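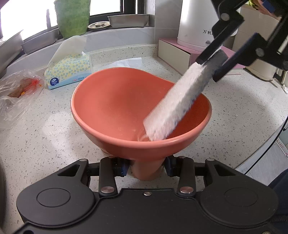

Hard water and the home boiler: a talk with Hanneke Stevens

Hanneke Stevens has been fitting and servicing boilers in Tradcombe for 20 years. Before that she did her training in Brundness, where the water is soft and where, she says, she hardly saw a scaled-up heat exchanger from one year to the next.

"Then I came here and it was every other job," she says. "People ring up and say the boiler is making a noise like a kettle. That is scale. The water gets trapped under it and boils in little pockets."

I asked her first what a householder should look for. Noise is the usual sign, but she also asks about the hot tap. If it starts hot, goes lukewarm and then comes back, the plate heat exchanger in a combi may be partly blocked. Low flow on the hot side only, with the cold running as normal, points the same way.

"Check the shower head first, though. I have driven out to Tundcombe for a boiler fault and it was the shower head. You can soak that in vinegar yourself."

Stevens will try to flush a heat exchanger if it isn't too far gone. The job takes her a morning, and she tells customers beforehand that it may not work. A replacement part costs more but is quicker to fit, and on an older boiler she often thinks it the better choice.

She is less keen on some of the gadgets sold to prevent scale. "I've taken out magnets that had been on the pipe for years and the boiler was just as bad as the one next door. I'm not saying none of them do anything. I'm saying I wouldn't spend my own money on one."

What she does have at home is a salt softener, with a separate unsoftened tap in the kitchen for drinking. It needs topping up and it takes up most of a cupboard. Her husband would like the cupboard back.

Spyros Kovačević, who shares the workshop and does mostly unvented cylinders, takes a slightly different view. He thinks people with cylinders could save themselves trouble by looking at the temperature before they buy anything.

"Scale comes out faster the hotter you go," he says. "I find cylinders set at 70 and more. Bring it down to 60 and leave it there. Don't go lower to save a few pounds – you have to think about legionella."

He keeps a job book, and it now has 2,627 entries. Going back through it last June, he found that immersion heaters in Tradcombe were lasting him about half as long as those on the Brundness side. He had expected a difference, but a smaller one.

Both of them bring up servicing. Stevens says a yearly visit should include a check of the hot water flow rate, and that the figure should be written down so it can be compared the next time. Many of the service sheets she is shown have that box left empty.

"Ask for the number," she says. "It takes a minute with a flow cup. If it has dropped since last year, you want to know why before the winter."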